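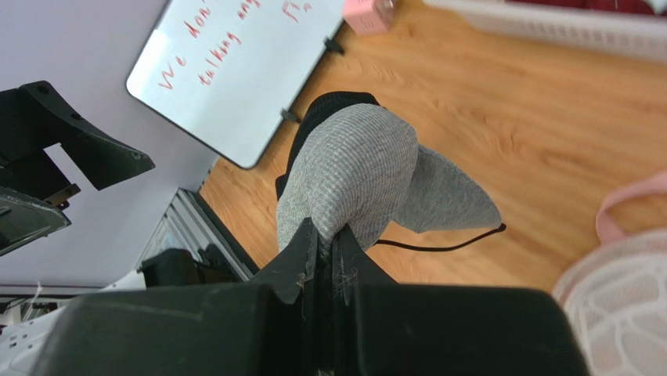 Gripper notes, part whatever. Writing this fast before the kettle's done and before I forget which fingers were on when.

So. Two sets of fingers, same gripper body, same arm, same wrist camera. The flat plates, the black ones with the pointed tips, and the Vollora soft pads I've been going on about since January. Question was which one picks clothes up off a floor better. Small soft things mainly. Socks, hats, that sort of size. I had a firm opinion going in and it has gone a bit wobbly.

Flat plates first. They're rubbish on paper. No give in them, no grip surface to speak of, just two angled bits of stiff plate. But a pointed tip gets under a fold. That's the whole trick really. You come down with the fingers open, the tips touch just either side of a ridge in the fabric, close, and you've got a pinch of cloth that the fat soft pads would have pushed flat. Ribbed knit is lovely for this. Thin cotton less so, it slides out if you only catch one layer.

Soft pads. Much nicer to watch. Quieter as well. They squash down onto the thing and sort of hug it, and if the thing is bunched up already then great, you get it every time. If it's lying flat, forget it. They skate. I watched them skate over the same flat sock for most of an evening and turned the close force up and up, and all that happened was the sock got shoved along the floor in a neat little concertina. Which is then bunched up. Which it can then pick up. So technically a success but I'm not counting it.

Numbers, for Boglárka who will ask. 800 tries altogether, two fingersets, half each, done over more evenings than I want to admit. Flat plates: 355 held all the way to the drop. Soft pads: 312. Bigger gap than I expected and nearly all of it is flat-lying stuff. On bunched items I could hardly tell them apart. I've not done anything clever with the figures, just a tally in a notebook, one line per try, so don't come at me with statistics.

(What counts as held: off the floor, across, and over the bin without dropping. Dragging doesn't count. Grabbing two things at once does count, which Murray says is cheating. Murray can do his own 800.)

Now fluff. Fluff fluff fluff. Knitwear sheds and the fingers collect it, worst along the inner edges and down the gap between them. You can see a few white fibres hanging on the left finger in the top photo, that's knitwear for you. Does it matter? I thought so. Ran a batch with a wipe every ten tries and a batch with no wiping at all, flat plates both times, and couldn't find a difference I'd bet money on. The soft pads are another matter. They go slightly furry and after that they're noticeably slippier, and a dry cloth doesn't shift it. Damp cloth, wait, carry on. Bit of a pain mid-session.

Camera. Still on the wrist, still looking down past the fingers. I keep changing my mind on this. Good: you always see the fingers and whatever they've got, no guessing, no arm getting in the way of a camera on a stand. Bad: the gripper body eats the whole bottom of the picture, and when you're in close and something bulky is in the fingers there's not a lot of floor left to look at. Also anything pale near a bright patch of floor washes out. Grey and black is fine. White sock in the bright patch, hopeless. I tried Eulalia's suggestion of knocking the exposure down and it fixed the floor and made the black fingers vanish into the shadows, so then I couldn't tell if they were open or shut. Put it back.

Moved it further up the wrist for a couple of evenings. Better view, more floor, but it sat where it could catch on the arm when the wrist rolled over, and I'm not buying another cable. Down it came.

Cords! Forgot cords. Anything with a drawstring or a bit of string dangling off it is a nightmare for a different reason. The pick is fine, pick's no trouble, it's the letting go. String trails along behind, goes over the edge of a basket or through one of the holes, and then you open the fingers and the thing swings there looking at you. I've started lifting higher before moving across. Helps a bit. Costs time. Neither set of fingers is any better at this as far as I can see, it's a path problem, so it's going on the other list.

Controller. I said I'd compare these as well and I've only half done it. The Billolora box is the old one and I know where everything is. The new one (Núñez, second hand, came with no manual) has a nicer close, you can set it to ease off once it feels something, and with the soft pads that's a proper improvement. With the flat plates it eases off too early and you lose the thin stuff. There's a threshold for it somewhere. Delia found it in a menu once and niether of us has been able to find it since. If you own one and you know where it lives please please comment.

Where I've got to then. Flat plates stay on for now. I don't love it, I spent real money on the pads and they look the part. Next thing I want to try is a thin strip of the soft stuff stuck on the inside of the plates, leaving the tips bare, so you get the pointy bit for digging under a fold and a bit of squish for the hold. Ivana reckons the glue will give up within a day. Probably. Got three glues to try.

Also need to redo the towels, I had the wrong speed set for the lot of them. Kettle's been done for ages.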